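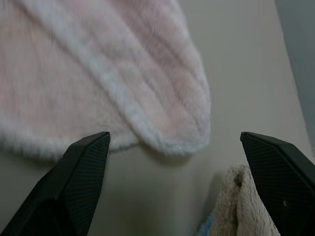

Pink cloth, rounded corner hanging down. Pale fuzzy rim all the way round the curve.

October, second notebook. Back on the fluffy pink ones, and I have to say I like them more than the flat gray cloths we did for Vestergaard (those were dull, sorry). The pile on these is so thick that the corner never sits square, it just goes into a soft tongue shape. Pliteck wants them folded to the same size as the flat ones, hmm. We'll see!

Weighed a stack of 11 before lunch and got 1,726 g with the tray. Forgot to tare, so take the tray off before copying that into the Flakmont sheet. Spec says 300 gsm, which feels low to me for something this shaggy, but I'll cut a swatch and check it properly.

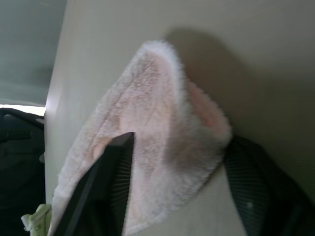 Tall fold coming up to a rounded peak, flap rolled back at lower right.

I do love that rolled flap, you get the deeper pink on the inside and the whitish fuzz along the edge. Faint diagonal creases too. Want to know if those brush out by hand or need steam, so 6 pieces go to the rack tonight, three brushed and three left alone.

Still to do: swatch, tray weight, ask Pornon about the trim thread. And the lint roller is nearly finished again, whoever is ordering next please get two.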